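Home Builds Log Files Contact

4 September 2019
by Thérèse Friesen

# Doro, laundry build

Notes and data for Doro, the two-armed thing I'm putting together at the Wirkbridge shared workshop. Job is laundry: basket to washer, washer to basket. Folding is out of scope, please stop asking.

Started in March. Arms run off the Kulex boards, one per side, don't mix them up, the left has the patched firmware. Gauthier is the planner. Needs 16 GB or it falls over on startup.

## What's in here

- runs/ - the recordings, one folder each
- calib/ - wrist and head calibration, redo if you knock anything
- scripts/ - playback, trimming, the grip tuner
- old/ - ignore

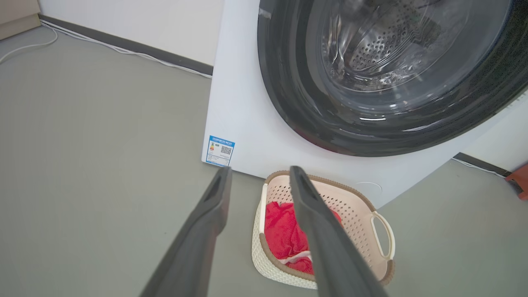 Wrist views are the ones the grip tuner reads. They're saved at full size, and the timestamps are in seconds from the start of the run, not clock time. Fingers want to be wide apart on the way in, as they are over the basket with the red towel, then closed slowly. Close too fast and it pinches the rim. Glare on the washer door upsets the drum finder, so mask out the glass before you train anything on it. Mask script is in scripts/, it's slow but it works.

## Known problems

- Left wrist drifts after 7 runs or so without a reset. Just reset it.
- Cable loop under the gripper can snag. Check before every run!!
- Thin, shiny cloth slips. Rubber tips on order.
- Playback crashes if there's a space in the folder name
- Lables in runs 2 and 4 were swapped, fixed now, pull again if you have an old copy

## Basket lift

Both arms come in together and the planner waits for both before lifting. If one side is late it gives up and backs off. Set wait_both to false for bench testing only, and keep a hand on the stop button. 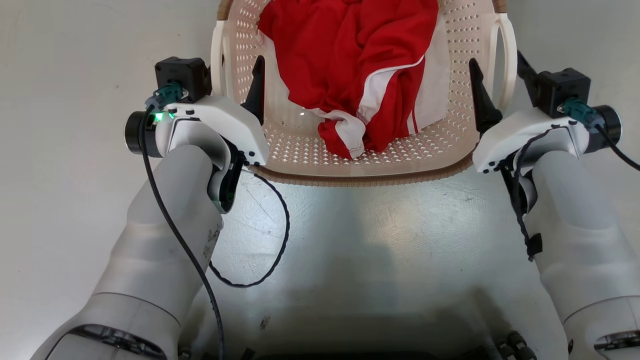
Head view: both grippers at the front of the basket, red garment inside.

## To do

- proper cable clips
- write up the calibration steps (they're in my notebok, ask)
- sort out old/

Use the data for what you like, say where you got it. Bugs to me through the contact page, with the run folder name.

Home Builds Log Back to top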